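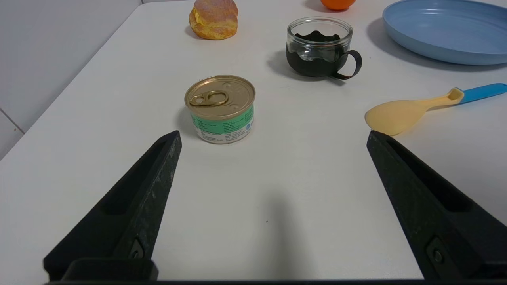 The Can, the Cup and the Long Wait

At the Plesance robotics club, the summer project is setting a table. The students in Umergate have a two-fingered gripper, a white table and a small spread of things you might find at breakfast, among them a can with a ring pull, a bread roll and a light blue plate. They also have a written goal, taped up since August: pick up any object on request, put it down where asked, drop nothing.

I have sat through enough student robot demos to be wary of the word "any."

The club calls its project Pirkelia. It was pitched to parents as a first step toward a kitchen helper for people who have trouble gripping things. That is a long way from a tabletop, and the adult in charge doesn't pretend otherwise when pressed. Arnaldo Macedo, who coaches the club, would like the pitch rewritten.

"We move cans," he told me. "I'd put that on the poster. The kids think it's too short."

His students have logged 377 attempts, and the log is the best thing about the project. Each line gives the object, the starting position and a result. There is a column for blame, which was meant as a joke and has become useful. "Fingers closed early" comes up a lot. So does "don't know."

The can is the club's favorite, and it's easy to see why. It is short and round, and it looks much the same from every side. A glass cup in a black holder is harder. Clear glass is difficult for a camera to read, and the handle sticks out where a finger may want to go. A spoon lying flat is another kind of trouble – the fingers have to come down very close to the table to get hold of it.

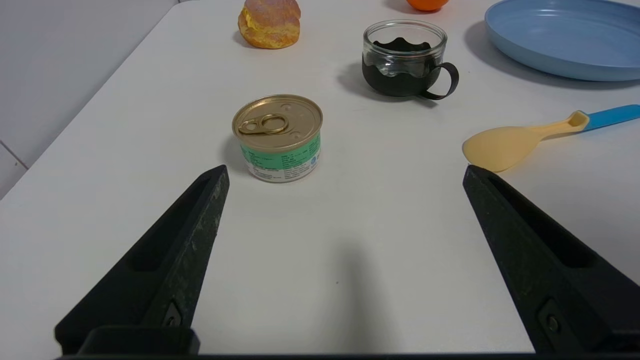 The can between the gripper's fingertips, with the cup, roll and plate farther back.

The team plans to enter the Piątek Cup, where each school gets five minutes and 3 objects chosen by the judges. Macedo's students have asked whether the can could be one of them. The organizers have not replied.

I asked what happens if the can is moved to the far side of the table. There was some discussion. One student said it would be fine. Another opened the log and found that nearly all of the good runs started from the same spot, give or take the width of a hand. They have now agreed to do 200 more attempts from new positions before anyone touches the poster.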